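Can a machine clear a table yet?

Stela Cozma
Our residents' association has been asked to consider automated tidying for its shared lounge. Is the technology ready for ordinary clutter? The simulated table below is the kind of task we have in mind.

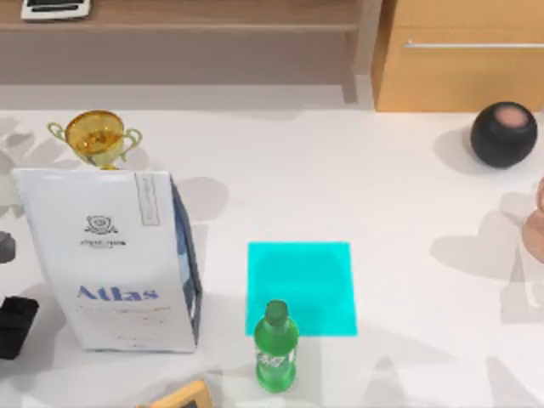

Simulated table with trophy, bottle and marked target area

Temthorpe
In part. Moving one bottle onto a marked square is a fair request. Mixed clutter is harder – a trophy standing behind something large must be reached without knocking either over. Clear plastic also troubles many sensors.
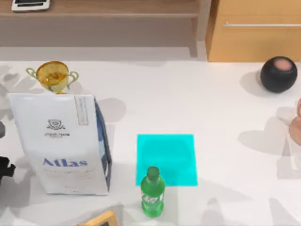
Siriwardena
Not yet, in my view. Please request a trial in your own lounge before signing anything.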